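I have been buying Skaltent face balm for so long that I can't remember what my cheeks felt like before it, so when the woman who makes it said yes to a chat I cleaned my kitchen as if she could see all of it through the phone. (She could see one cupboard.) She asked me not to use her name, because her day job doesn't know about the balm and she'd like to keep it that way, so she is just "the maker" here. Fine by me!

First thing I wanted to know was how it started. "With a rash," she said. "I had this awful dry patch next to my nose, and everything I put on it stung. I got fed up and started melting things together on the stove." The first batch was so hard she had to scrape it out with a butter knife. The second one never set. She kept a notebook through all of it, and by the time she had a balm she would put on someone else's face she had written up 80 batches. I asked if she still has the notebook. She does, and it is so greasy you can see through the pages.

We got onto smell pretty quickly, since I'm one of those people who opens every tester in the store. Skaltent has no added scent at all, and I told her I'd always found that a little sad. "People write to me about it," she said, laughing. "I tried a lavender one. My own eyes watered. If it makes the maker cry, I can't sell it." She did say a lip version might get a bit of orange peel someday, and I'm holding her to that — I wrote it down with the time next to it.

The name I had wrong for years, by the way. I thought it was a place. She made it up on a bus, and she picked it mainly for how it looked on a round lid.

Then money, which I'm always nervous to ask about. She sold 511 tins in her first year, nearly all of them in December, and she thought that was the whole business: one mad month of wrapping and then quiet. Last year it was 2,223. "I was still pouring by hand," she said. "My wrists were a mess. I'd do a tray, lie on the floor, do another tray." She makes them 200 at a time now in a shared workspace in Fluvberg, with a proper heated jug, and she sounded so happy about that jug that I started wanting one myself, and I don't make anything.

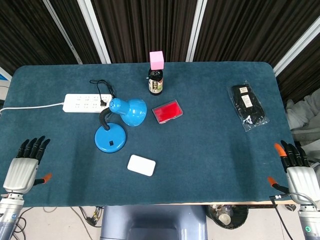 Words by the Clukongate beauty desk
Posted 2026-05-07 | Skin & Nails

I asked her what people get wrong with balm, and she didn't even wait for me to finish. "Too much! They dig out a lump like it's peanut butter." You want a bit the size of a lentil, she says, warmed between your fingers and pressed on over damp skin. I've been a lump person my whole life. I tried the lentil that same night and went to bed grumpy, and my pillowcase was a lot cleaner in the morning, so okay.

She uses other people's stuff too, and she was happy to say so. The Mockus cleansing milk is on her sink, the big bottle, and she washes with it at night and only splashes with water in the morning. No toner. She had a drawer of sheet masks once and gave them all to her sister.

Next up is a hand balm, a firmer one in a stick, for people who hate getting it under their nails. She's on batch 14 and it still drags a little. "I'd like it out before the cold weather," she said, "but I said that last year." I've asked for a tester.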